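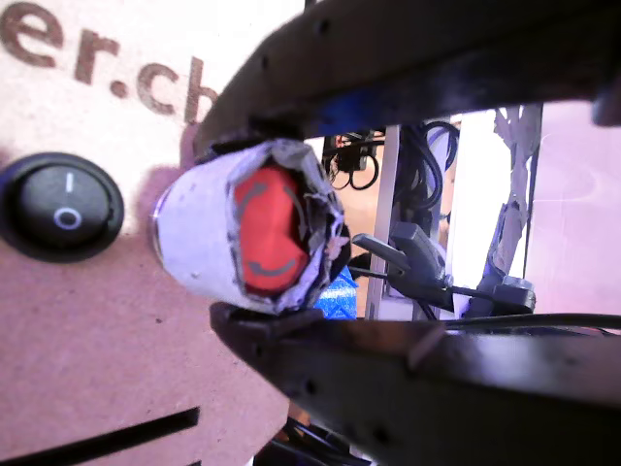 Fig. 1. Curved fingers closed on the paper-wrapped roll, torn end facing the fingers. Panel with rocker switch to the left.

Support > Grippers > Finger sets > Ticket 1312

Subject: Curved fingers lose short wrapped rolls, flat fingers do not
Opened by: Nathalie Chisholm
Handled by: Si-eun Noh, Emanero support
Opened: 17 March 2020
Status: Closed, with one item carried over

Set-up
Joo arm, Nidonley controller, Ondeddale two-finger gripper. Two finger sets on trial: the flat set supplied with the gripper, and the curved dark set we want to move to. Same arm, same controller, same pick program for both.

Problem
With the curved set fitted, short rolls in paper wrapping turn in the grip during the lift. Some are dropped. Others reach the place point at the wrong angle and have to be set down again by hand. The flat set places the same rolls without trouble but is too wide to get in beside the panel, so going back to it is not a fix.

Out of 227 picks with the curved set, 21 ended in a drop. I did not log the rolls that turned but stayed in. Flat set over the same number of picks: no drops.

Already tried
Cleaned the finger faces with a dry cloth. No change.
Slowed the lift to half speed. Fewer drops at first, then back to the same rate.
Raised the closing force by two steps. The roll still turns, and the paper creases badly.
Swapped the left and right fingers. No change.

N. Chisholm

Reply 1 – S. Noh
Thanks for the picture. The roll is sitting a long way forward on the lower finger, with the pointed tip only just under it. On the curved set the tip is meant for reaching in and the grip should be taken further back, where the faces run closer to parallel. Near the tip you have a short line of contact and the roll can turn about it.

Please send:
1. The finger offset stored in the controller for each set.
2. The closing width at which the controller reports contact.
3. Whether the drops happen with the torn end towards the fingers, the closed end towards them, or both.

Leave the force where it was before you raised it. Creased paper gives an uneven surface and will confuse the width reading.

Reply 2 – N. Chisholm
1. Both sets have the same offset. I copied the tool settings across from the flat set when I fitted the curved one and changed only the name.
2. The reported width wanders. On the flat set it repeats well. On the curved set it is never the same twice in a row.
3. Both, but more often with the torn end towards the fingers. The paper is loose there on the ones I checked and gives when pressed.

Force is back to the original value.

Reply 3 – S. Noh
Item 1 explains most of it. The curved set is longer than the flat set, so with the old offset the controller thinks the grip point is further back than it is. Every pick is being made near the tips.

Do the following in this order:
Make a new tool entry. Do not edit the copied one.
Teach the offset with the curved set fitted, fingers fully closed.
Open, then run the width check with nothing between the fingers.
Jog to the pick point by hand and check the clearance to the panel and the rocker switch before running the program. The taught approach will now bring the fingers further in, and you do not want the upper one coming down on the switch.
Run at half speed first.

Reply 4 – N. Chisholm
Done. Clearance at the switch was too small on the first jog, so I moved the approach point out and brought the arm in at a shallower angle. The grip is now well back from the tips.

Another 227 picks at half speed: two drops, both with the torn end towards the fingers. Reported width now repeats. Full speed gave the same behaviour on a shorter run, which I did not count.

Is there a softer face available for the curved set? I think the last two are down to the loose paper.

Reply 5 – S. Noh
Not as a stock part. A padded version is planned for May and I have put you down for a trial pair. Until then, turn the rolls so that the closed end faces the fingers where the feed allows it.

The curved set should be inspected at 4,000 cycles. Look for wear on the inner faces and check the screws.

Closing the ticket. The padded fingers are carried over under the same number – please reply here when they arrive.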